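Bedding and Folding Notes: Plush and Fleece Blankets

Filed under: Bedroom, Laundry
Last revised 16 September 2019 by Qistina Yusof

Plush blankets are almost always polyester. The pile is knitted or woven into a base cloth, brushed, sheared to an even height and, on the printed types, colored from the face side only. Fleece is a knit that has been brushed on one or both sides. The two are sold next to each other and get washed the same way in most homes, but they behave differently in the drum, on the line and on the shelf.

Check the label first. If it gives a weight in grams per square meter, write it down. My thin spare fleece does not list one. My winter plush is marked 700, and it is the heaviest piece I would put through a home machine.

Washing

Shake the blanket outdoors before it goes in. Hair and crumbs come off dry pile easily and off wet pile hardly at all.

Wash one blanket per load. A plush blanket takes up water and slumps to one side of the drum, and a second blanket makes the imbalance worse. If the machine stops before the spin and refuses to restart, open it, pull the blanket apart by hand, lay it back in a ring against the drum wall and run the spin alone.

Cold or warm water, never hot. Pile that has been overheated lies down and stays down, and the surface then feels like a doormat in patches.

Use half the usual liquid detergent. Powder can lodge in the base of the pile. Run a second rinse if the blanket comes out feeling tacky.

No fabric softener. It coats the fibers, and coated fibers clump. If a blanket has already been softened several times, one wash with no detergent at all and two rinses will take most of it off.

Spin at 1000 and no higher. My old Wedach machine defaulted to a faster spin on the bedding cycle and left hard creases across the print that took two more washes to relax. The setting can be lowered on most machines after the cycle is chosen, so choose the cycle first.

Keep cotton towels out of the load. They shed, and the lint works down into the plush. Denim should be kept out for a different reason: rivets and zipper teeth drag on the pile, and dark denim bleeds onto pale prints. Turn jeans inside out, close the zipper and wash them with other dark clothes.

Drying

Hang plush over two parallel lines, spaced so that air can pass up the middle. A single line leaves a ridge. Turn the printed face inward on sunny days. Reds fade sooner than people expect, and the fading follows whatever shape the sun made on the cloth.

In a tumble dryer, use low heat and stop while the seams are still damp. Finish over a door or a rack. Seams hold moisture longest, and a blanket put away with damp seams will smell by October.

When dry, brush the pile in one direction with a soft clothes brush. Long strokes, light pressure. On matted areas, hold a steam iron well clear of the surface, steam for a few seconds, then brush. Do not let the iron touch the pile.

Folding on the bed

A mattress is the right size and height for folding, provided it is cleared in the right order. Most people start with the small items because they are quick. This fills the free surface with short stacks that then have to be moved for the blankets.

1. Take off anything that is not cloth.
2. Move finished stacks to a chair or straight to the closet.
3. Fold the largest blanket on the bare area, using the mattress edge as a guide.
4. Fold the second blanket on top of the first.
5. Do trousers and jeans.
6. Do shirts, then small pieces.
7. Pillowcases and lace last, with clean hands and no jewelry.

For step 3, bring the long sides together first, then fold in thirds. Halves give a thick spine that pushes the stack over. Press the air out with the forearm after each fold, working from the closed edge toward the open one – pressing toward the closed edge traps it.

Fleece springs back more than plush. Roll it if it will not stay folded. A rolled fleece stands upright in a closet and can be taken out without disturbing its neighbors. 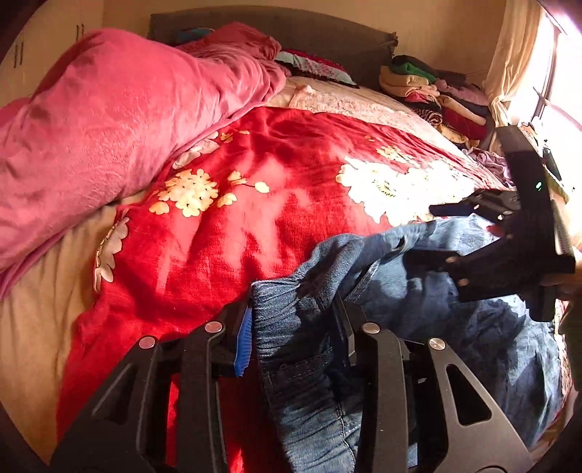
Clothes stacked on a mattress lean for a simple mechanical reason: the support is soft and each layer has a different thickness. Pushing the stack against something rigid delays the problem without fixing it. The pile by the gray headboard has come to lean in uneven layers, with the animal print in among the plain colors, and a pile in that state should be split in two before it is carried anywhere. The rest of the bed follows the order given earlier. The pink fleece is the bulkiest piece, so lift it off to one side, pull the jeans clear of the red flowered blanket, and fold the red one flat where it lies. The fleece comes next. The lavender garment and the little heap with the black frill can wait for step 6, and the pink lacy piece for step 7. With sun coming in this strongly on the window side, I would draw the curtain partway before starting, as a printed plush left out day after day will fade on the one patch.

Fitted sheets

Leave the fitted sheet on while folding. It protects the mattress from dye and gives some grip to the blankets. Check the corners when the bed is clear. A corner that creeps up after every few nights usually means the pocket is too shallow for the mattress, and no amount of tucking cures it. Sheet straps do. The Mandagi straps I use have a metal clip and have held for two years; the plastic clip type let go within weeks.

Closet storage

Heavy blankets go on the lowest shelf, folded edge outward. Leave a hand's width above the top one. Plush compressed under other bedding for a whole summer comes out with flat bands that need steaming.

Vacuum bags are acceptable for fleece. I do not use them for plush. A Revalard bag took my guest blanket down to a neat slab, and the pile along the outer folds has never stood up properly again.

Stack by use: the blanket wanted first goes on top. Label the shelf edge if more than one person puts laundry away. Cedar blocks can share the shelf but should not rest directly on pale cloth.

Measure the shelf before buying boxes. Mine is 46 cm deep, and the Clindach bedding box I first ordered stuck out far enough to stop the door from closing.

Small repairs

Pulled loop in the pile: push it through to the back with a blunt needle. Do not cut it.

Open hem: polyester thread, a ballpoint needle and a stitch length of 3 mm or longer. Shorter stitches perforate the knit base.

Pilling on fleece: use a battery fabric shaver with the cloth stretched flat over a board, not over the knee.

Static: wipe the blanket with a barely damp cloth before folding. Dryer sheets leave the same residue as softener.

Related pages: Pillowcases and Lace Trim; Wardrobe Handles, Tightening; Curtain Hems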